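Can I drop out of a drug study after the first dose?

Asked by Nhyira Tsikata, 26 April 2018
3451 views | 6 comments

Signed up for a study at the Skurkow clinic back in March, it's for an asthma drug called Rurix. Got my first dose last week. Now my work schedule changed and I can't make the overnight stays. They were going to pay $600 total, half after visit two. Do I owe them anything if I quit? And do I still get paid for what I did already? The consent form is 61 pages and I can't find the part about this. Also kind of scared to call, the coordinator was really nice and I feel bad.

2 answers

Tomomi Onishi
You can quit. Any time, any reason, you don't even have to give one. It's in every consent form in the US, look for a heading like "voluntary participation" or "withdrawal", usually near the back. You don't owe them money.

Pay is different. Some sites pay per visit, some only at set points. If yours says half after visit two and you only did one, you might get nothing or a part of it. Look under "compensation" or "payment". If it's not clear ask them to put it in an email so you have it in writting.

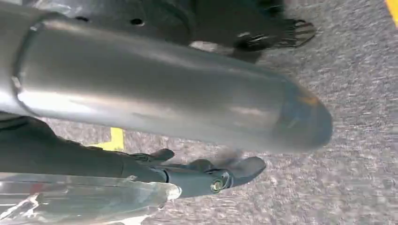 Do call though, don't just stop showing up. They will probaly want you in for one last safety visit, blood draw and a breathing test, maybe an hour. You can say no to that too but I'd go. If you have any pills or an inhaler from them at home bring it all back, even the empties. And ask if you need to taper or if you can just stop, depends on the drug. Tell your regular doctor you were on it.

One more thing, they keep the data they already collected. You can't usually pull that back. Samples sometimes you can, ask.

14 people found this helpful

rocha_b
did one of these for Trerkumar few years ago, quit halfway, new job. they were fine with it. got paid for the visits I did, check took forever. just call, coordinators get this all the time. might even move your overnights to different dates if you ask

3 people found this helpful

Comments (6) | Share (2)

Related questions
Do I have to pay taxes on study money?
Can I find out if I got the placebo?
How long to wait between two studies
Study doctor vs my own doctor, who do I call at night?

Contact us | Terms | Copyright 2018 | Back to top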